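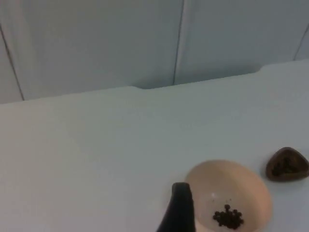 Every fall the robotics club at Himitby has the same argument, and every fall I end up on the losing side of it. The argument is about what students should spend the year on. One camp wants the Bumton Challenge, which means a driving robot, a team shirt, a bus trip and a score. The other camp, which is mostly me and a handful of seniors, wants the club to spend its time on the two arms at the bench and on small, dull jobs done with dishes and bowls.

I have coached the club for long enough to have done it both ways. I think the bench work is better schooling, and I think we should stop treating it as what you do if you didn't make the competition team.

The job this term is easy to describe. There is a bowl and there is a small brown dish, and the arms are supposed to move little dark pieces between them without scattering them across the table. A four-year-old can do it after a few tries. Our students have been at it since the second week of school, and on a good afternoon they get a result they are willing to write down.

Part of the reason it takes so long is that the students have to do it by hand first. In our setup one student drives the arms through the task, the run is recorded, and the recordings are used to train the program that is later supposed to do the task alone. The seniors set a target of 1000 recorded runs by winter break. Last year's group aimed for 2000 and got tired, and the last few weeks of their recordings were so careless that they had to be thrown out. I let them make that mistake. They wrote a page about it for this year's group, and it is the most useful page in the binder.

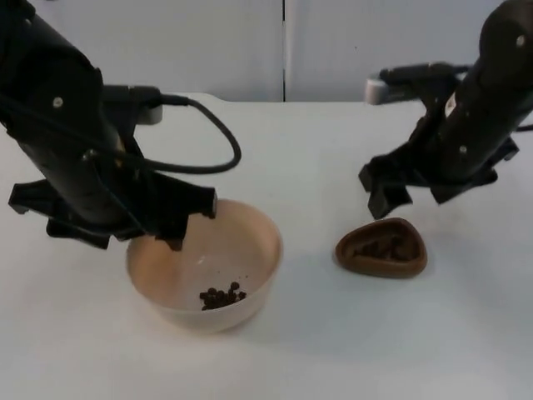

A student who drives a pair of arms for an afternoon learns how much she does without thinking. She has to decide which arm goes first and where the other one should wait. She has to decide how close a finger can come to the rim of a bowl before the bowl slides. She has to do it again in a way that is similar enough to the last time that a program can learn from it. By the end of a session most of them are quiet and a little irritated, and they have questions, and those are the questions I want them to have.

Competition teaches other things, and I don't want to be unfair to it. Students learn to work to a deadline. They learn to fix something in a crowded gym with people watching. The team that went to Bumton in July came back with real confidence, and two of them had never spoken in a meeting before that. Parents understand a competition, too. They can come and see it, and at the end there is a ranking. I have never had a parent ask to come and see beans being moved.

But the scoring shapes the work. Once the rules come out, the students look for the cheapest way to the points, and they are right to, because that is the game. Last season our team dropped a gripper design they had worked on for a month because a flat pusher scored the same. It was a sensible decision. It also meant that the hardest and most interesting thing they had built that year went into a box, and it is still in the box.

There is also the matter of who gets to take part. A competition robot has room for maybe five people who really work on it. We have nearly 30 students signed up. The rest hold tools, fill in the notebook, or drift off to play cards by the window. At the bench the turns are short and everyone gets one. The Kekana notebook, our name for the shared log, has entries from students who joined last week. Some of those entries are wrong, and the older students correct them in pencil, and that is teaching of a kind I can't do myself.

The usual objection is money. The arms were not cheap, and the district's Mundik grant paid for them only because the application promised outreach events. I accept that. I would say only that our competition entry costs us every year in fees, parts and bus rental, and the arms have been paid for once.

The other objection is that bench work is boring. Parts of it are. Resetting the dishes is boring, and so is watching somebody else's turn. I don't think a school club has to be exciting for the full 30 minutes of every session. Some of the students who complain the most about the resets are the ones who stay late to run it one more time.

The club votes on 13th November. I expect the vote to go to Bumton again, and I will drive the van if it does. What I am asking for is that the bench keep its two afternoons a week, that its students be listed in the yearbook the same way as the travel team, and that the box with the gripper in it come back out of the closet.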